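Robotics Lab II: Two-Arm Manipulation
Handout 6: Tube and racket bag unit
Narnetmont campus, room 14

Read this before your first bench session. The write-up for this unit is due 24th May, before the start of lab. Groups that miss it can still demo in June but lose the report marks.

What the unit covers

In Handouts 4 and 5 you moved single objects with one arm at a time. In this unit both arms work on the same table and have to share the space in the middle. You will record demonstrations by hand control, check them, train the small policy from Handout 3 on them, and report how it does. The code is in the course repository under the folder named kullel. Do not copy an older version from last year's groups. The joint limits in it are wrong for the current mounts.

The table

Both arms are bolted to the front of the table. Treat the left and right base positions as fixed and do not loosen them. The chip case stays in the back left with its lid up, and the racket bag lies on a diagonal. The case is part of the task even when you are not picking from it: the open lid takes away a good deal of the left arm's reach, and your paths have to go around it.
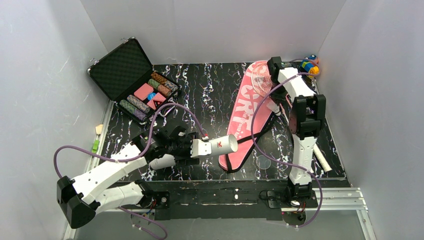
Figure 1. Left gripper holding the white tube, right gripper by the racket cover.

Cables are the usual cause of a lost recording. Before you start, move each arm slowly through the whole path you plan to use and watch the purple cables. If one pulls tight or catches on an object, stop and reroute it. Do this again any time you change the layout.

Home position and frames

All coordinates in the code are in table frame. The origin is the midpoint between the two bases, x goes to the right, y goes toward the back wall. Each arm also has its own base frame. Most of the errors in last term's reports came from mixing the two, so print both when you log a pose and label them.

Calibration values are stored as raw encoder counts. For the left wrist the home value is 1052 and for the right wrist it is 919. If your readout at home is more than 14 counts off either value, run the calibration script again. If it is still off after that, write it on the bench sheet and move to the other table.

Recording

Each group needs 100 accepted episodes. An episode is accepted if:
it starts with both arms at home
the object is released at the goal, not dropped
neither arm touches a wall
both arms return to home before the recording is stopped

Episodes that fail one of these go in the rejected folder. Keep them. You need them for question 3 of the report.

One person drives and one person watches the table and the log. Switch after each block. Tired drivers make jerky motions, and the policy will learn those too.

Working close together

The hard part of this unit is the middle of the table, where the grippers come within a finger's width of each other. The collision check in the Valow controller only looks at the arm links. It does not know about the fingers or about anything the fingers are holding. When one gripper has an object in it, the real arm is longer than the controller thinks it is.

Use slow mode for the last part of any approach. Bring one arm in first and let it stop fully, then move the second. Do not close both grippers in the same step. If the grippers lock against each other, open the one that is not carrying the load, back it away along the line it came in on, and only then move the other. 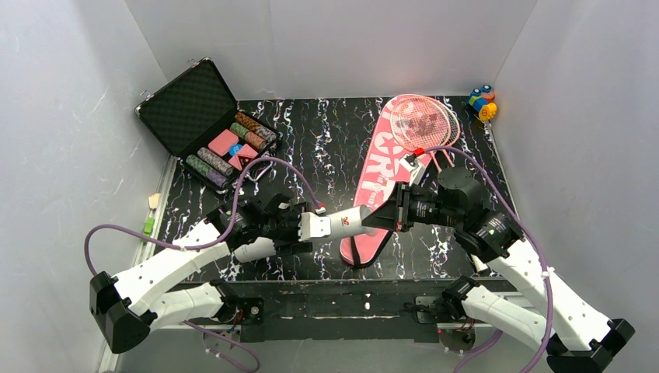 Lefèvre asked whether it would be simpler to give each arm its own half of the table and forbid crossing. It would be simpler, and for single picks it works well, but an object that starts on one side and has to finish on the other then needs a drop and a second pick in the middle. You may try it as a comparison. If you do, record it as a separate set and do not mix the episodes with your main ones.

Training

Use the default settings for the first run. Change one setting at a time after that and note which. The lab machine runs one job per group; check the queue before you submit and cancel jobs you no longer need.

Report

Four pages at most, figures included. Answer these:
1. Which layout did you use, and where did the arms have the least room?
2. How did you order the two arms' motions, and did you change that order?
3. What was the most common reason for a rejected episode?
4. Where does the trained policy fail, and does it match the places where your drivers had trouble?

Attach the bench sheet and one log file. Put the case, bag and tube back where the floor plan shows them, send both arms home, and switch off the supply at the wall.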